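14/04/2025

**Jekska has passed 100 logged orbits!**

If you've been following along since launch, you know how long we waited for this one. Our little weather-beacon satellite crossed the mark overnight, and the Grimcombe ground station caught the pass from start to finish, with a strong, clean signal the whole way over. I listened to the recording four times before breakfast and I'd happily listen again.

For newer readers: Jekska is a small cube with two jobs. It measures how the sunlight changes on each of its faces as it tumbles, and it sends those numbers down in short bursts that anyone with a simple antenna can pick up. It flies at some 720 kilometers, high enough that we get a decent stretch of listening time on a good pass. 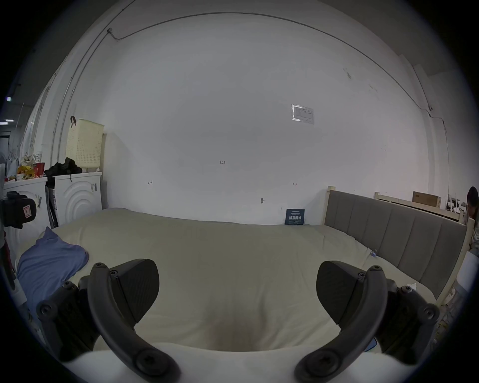
*Cream sheet and blue pillow.*

The tumbling is what I'm most excited about. Right after release the satellite was spinning fast enough that the signal faded in and out like somebody waving a hand over a flashlight. There are magnets inside meant to calm that down by tugging against Earth's magnetic field, and the early numbers looked so flat that a few of us (me included) started to worry they weren't doing much. Then the fades began to stretch out. Each week's plot is a little lazier than the one before, and the latest one is lovely, with 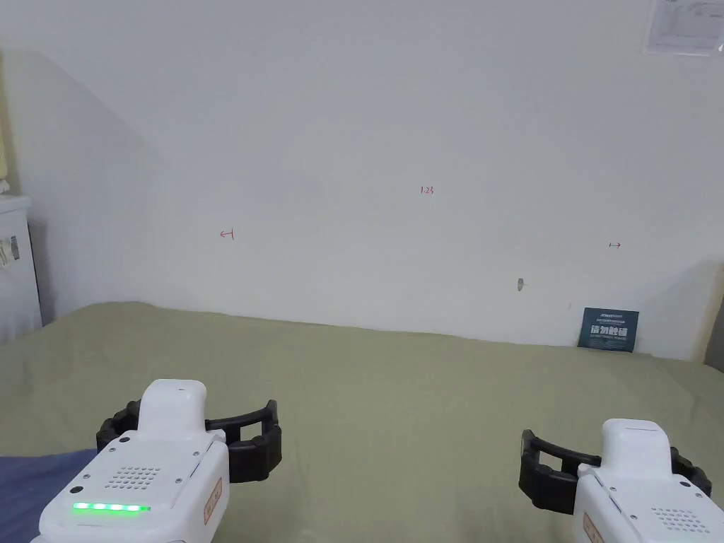 long smooth humps where there used to be a picket fence. The panels get steadier light too, so the battery goes into each night side with more to spare. We've been able to switch the beacon to its higher setting of 2 watts for the Grimcombe passes, and even the low ones near the horizon are coming through.

The Chiang receiver deserves a cheer as well. It went up on the mast in the worst wind of the winter and hasn't missed a scheduled pass. We did lose part of one recording when the disk filled up, but that one's on us, and the old files have been moved over.
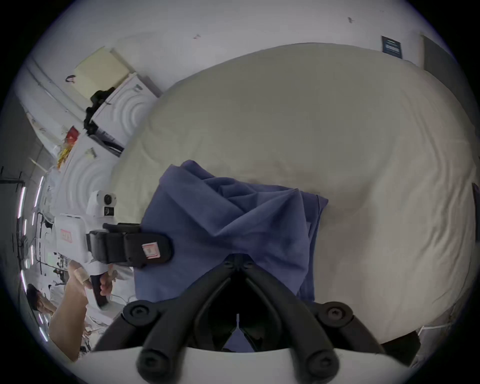

One reader wrote in to ask whether the slower spin could make the temperature swings worse, with one face cooking in the sun while the opposite side sits in shadow. Great question, and yes, it's a real trade. The faces do get further apart in temperature than they did in the first weeks. So far the battery, tucked in the middle, stays well inside its comfortable range, and I'll put the temperature plots next to the spin plots in the May issue so you can compare them yourselves.

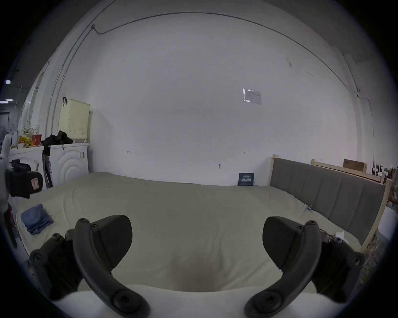 Ronora Newsletter | Issue 17

If you want to try catching Jekska at home, the best passes are the ones that climb high overhead. Go outside, get clear of metal roofs, and tilt the antenna slowly until the chirps get louder. Send us whatever you record, even if it's mostly hiss! Please put the start time in the file name, in UTC, and tell us which way you were facing.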